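Tables and tops: gallery

Pumel is a small furniture workshop run by Maxine Goodwin. We make tables, benches and desks to order, and we refinish old tops when the piece is worth keeping. The notes on this page go with the work as it leaves the bench. Most entries are a line or two. A few are longer where people have asked us the same thing more than once.

Sizes are in millimetres unless it says otherwise. Colours on a screen are never quite right, so please ask for a sample before you choose a timber or a finish. Samples are free and we don't need them back.

Kingi bench

A plain bench with a solid seat and two slab ends. The seat overhangs the ends by 66 on each side, enough to get your fingers under when you want to move it. It goes with any of our tables and will sit under most of them when pushed in.

Kingi bench, short version

Made for a hallway in Shrewsbury where the full length would have blocked the cupboard. Same joints, same finish, and it takes two adults or three children. The underside has felt pads because the floor was tiled.

Side table for a narrow landing

The customer wanted somewhere to put post and a lamp. It is 146 deep and fixes to the wall at the back with two screws, so it can't be pulled over. The front corners are rounded, as people brush past it with washing baskets.

Wernarik desk

Our standard desk. The top is 610 from front to back, a good depth for a laptop and a notebook. If you use a large monitor you may want it deeper, and we can do that for a small extra charge. One drawer comes as standard. A second can be added later if you tell us when you order, and we will cut the housing for it.

Wernarik desk with cable slot

The slot runs along the back edge and is open at the bottom, so you can drop a plug through without unwiring it. We used to drill round holes for this and stopped. The plugs got bigger and the holes always ended up in the wrong place.

Drop-leaf table, repaired

Brought in with one leaf hanging by a single hinge. We filled the old screw holes with glued plugs, fitted the original hinges again and left the rest alone. The top still has its ink stain. The family asked us to keep it.

Kitchen worktop offcut, made into a board

We had a good length left over from a kitchen job in December. It became two chopping boards, one for the customer and one for our own lunches. Food-safe oil, two coats, and it wants doing again whenever it starts to look dry.

Child's table

Low, square and heavy enough not to slide. The edges are rounded over more than we would do on a full-sized table. The finish is a hard one that will take felt-tip if you get to it the same day. Biro is another matter.

Huma table, legs and rails

The Huma is our most popular dining table. The legs bolt on from inside the rails, and the whole thing comes apart with one key that we tape under the top. Please leave it there. We have posted out 11 replacement keys so far and would like to stop.

Huma table, choosing a top

Tops are picked board by board. Straight, even grain looks calmer and costs a bit more, as we have to go through more of the stack to find it. Wavier grain gives the surface more movement. Some people find it busy in a small room, and others ask for nothing else. If you can come to the workshop we will lay a few boards out and you can turn them round until you like the order.

Huma table, surface
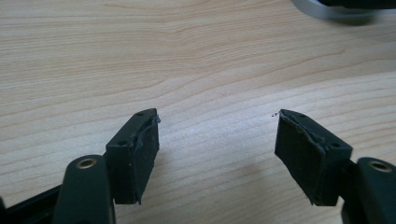

Maxine's preference for a dining table is a surface with very little shine. Gloss looks smart on the day it is delivered and then shows every plate mark under a ceiling light. A matt look also lets you see the wood itself. On a pale top like this one the grain is in long, gentle waves, with slightly darker tan streaks curving through it, and a glossy coat would put a reflection over the lot. Bright light falls softly on a surface like this. If you are choosing a pale top for a sunny room, expect it to change over the first year, and move the fruit bowl now and again so it changes evenly.

Looking after a pale top

Wipe it with a damp cloth and dry it straight away. Use mats for hot dishes. Red wine, turmeric and beetroot should come off if you are quick. Don't use cream cleaner or the green side of a washing-up sponge. It will leave a dull patch and we will have to sand the whole surface to get rid of it.

Small scratches can be rubbed out along the grain with a fine pad and a little oil, if yours is an oiled top. If it is lacquered, leave it and ring us.

Huma table, extended

Two loose leaves fit on the ends on sliding bearers. They store flat under a bed. We cut them from the same boards as the main top, but they spend most of their lives in the dark and will stay a different shade unless you bring them out from time to time.

Ordering and visits

The workshop is open to visitors in the mornings, from half past nine until noon. Please ring first, as the machines are loud and we don't hear the door. Bring the measurements of the room and the width of the narrowest doorway. If there is a tight turn on the stairs, measure that as well.

Delivery is by our own van. Anything bigger than a Wernarik comes in two parts and we put it together for you.

More pictures of older work are on the previous page.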